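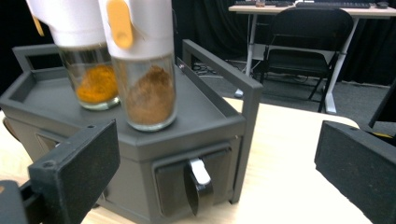 How many times do you have to show it before it can do the job alone?

Radek Šimek had told her 1,000, and by Friday she was at 547.

Moon wrote the number on the back of her hand and picked up the gripper again. It was the hand-held one, with the trigger under the index finger and two black fingers out front. You squeezed, they closed. You let go, they opened. Whatever your wrist did in between was what the arm over at Lovholm would try to do in March, when it got its turn.

The task was called Spices, Drawer. Take one jar from the top of the grey box, put it on the table, hook the pull, open the drawer, jar in, drawer shut. She alternated, yellow powder and then brown. The jars had to go back on top a bit differently each time, so she had stopped caring whether they touched.

"You're rushing the pull," Radek said from the doorway.

"I'm doing it how I'd do it."

"You'd do it like that at home?"

She thought about her kitchen in Pellater, and the drawer there that stuck in humid weather. At home she gave it a shove with her hip. She had been told on the first day not to use her hip.

"Slower, then," she said.

Take 548 was slow. She came in level with the pull, let the lower finger slide into the loop, and drew back in a straight line until the drawer stopped. The brown jar went in on its side. She left it like that and shut the drawer on it. Radek watched the whole thing with his coat on.

"Keep that one," he said.

"It fell over."

"Keep it anyway. It should know they fall over."

He went off to catch the 11 bus. Moon reset the jars. She had worked two years at the Trosach cannery before this, on the labelling line, and her trainer there was a woman who never explained anything. She stood behind you and put her hands over your hands until you had the colour of the label facing out. Moon could still feel the weight of those hands, dry and a little impatient.

She squeezed the trigger and closed on the yellow jar - gently, the way it had been done to her.

549. She forgot to write it down, and had to check the log before she went on.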